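Outdoor rover, drifts left in the afternoon only

jirkero_t
Our club rover is in its second month of outdoor runs on the lane at Nunemthorpe. Mornings are fine. After 3 pm it drifts left on almost every pass. Camera only, no GPS, 300 training clips.
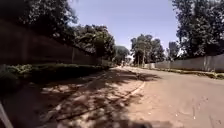

The lane follower was trained on clips Tien-fu Lam picked, 279 of them shot before noon. I think it's reading the tree shadows on the left as part of the road edge. The right side is in full sun up to the wall, and it holds that fine.

fovano29
Not shadows, I'd bet. There's a thin pale line curving through the shaded part. Ours chased a line like that all of June.

jirkero_t
It doesn't swerve at the curve though. The drift is steady.

Trịnh
Check wheel trim first. Run it 30 meters with the camera off, same time of day.

fovano29
Trim wouldn't care what time it is.

Trịnh
Warm motors might. Takes ten minutes to test.

jirkero_t
OK, Saturday - will post the logs.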